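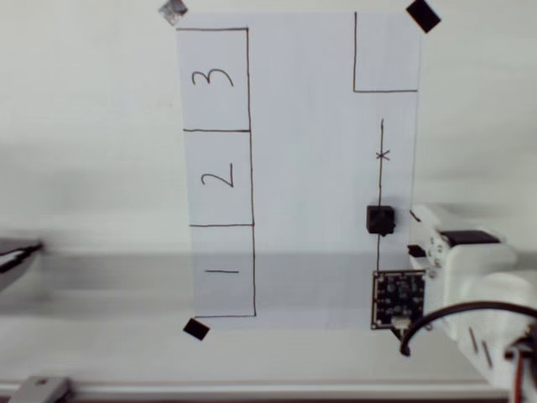

Abelardo Painemal has been fixing phones in Isdale long enough to remember when people brought him one because it was broken. Lately they bring it in because it is full.

"They come to the counter and say the phone won't take any more pictures," he says. "I look, and there are 4 gigs of stickers from a family group chat. Happy birthday stickers. Good morning stickers. Somebody's aunt is eating that phone alive."

His side project is an app called Wetilmont, and it does one dull thing. It finds copies of the same file sitting in different folders and asks which one you want to keep. He started writing it in March, when the shop was shut and he had run out of shelves to rearrange. It has 350 users now, a number he gives without lowering his voice.

The first version didn't ask. It kept the newest copy and threw out the rest, which seemed sensible to Painemal until he ran it on his own phone and lost the good version of his niece's recital. The newest copy was the one his sister had sent back to him through a messenger, squashed down to the size of a postage stamp.

"So now it asks," he says. "It asks a lot. I get complaints that it asks too much. Fine. I would like those people to meet my sister."

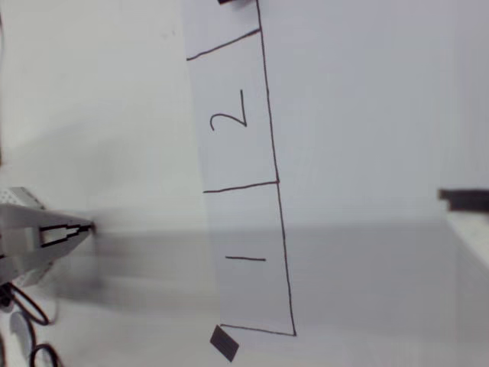 He has opinions about permissions, too. Wetilmont wants access to storage and nothing else, and he's proud of this in the way other men are proud of a parking space. A flashlight app he once took off a customer's phone had wanted contacts, location and the microphone. "What is it going to do, call my mother and tell her it's dark?"

The money side is short. The app is free, there are no ads, and a paid version called Gosham has been coming soon for long enough that he has stopped putting a month next to it. Gosham will do the same job on a schedule, overnight, while the phone charges. It already works on his tablet. On his phone it woke him up at 3 in the morning to ask about a photo of a water heater.

I asked him what he'd change about the phones themselves. He'd like the card slot back on every model, and he'd like the settings menu to stop moving around between updates — he says he spends a good part of his working day hunting for a switch that was right there last year.

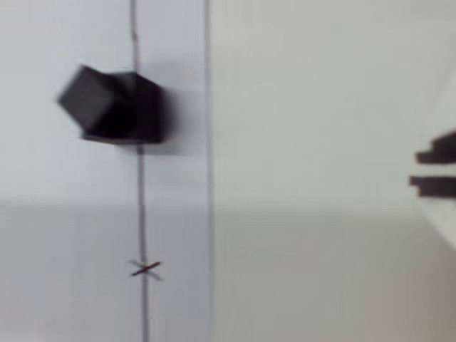

Violeta Olivares doesn't buy the bit about the card slot. She told me that cards fail without any warning, that people treat them like a safe, and that she would sooner see a phone with decent storage inside and a backup that turns itself on. She does use Wetilmont. It found 260 duplicates on her phone, and she kept nearly all of them.

Painemal took this well when I passed it along. "She's right about the cards," he said, and went off to look for one he'd put down somewhere on the counter.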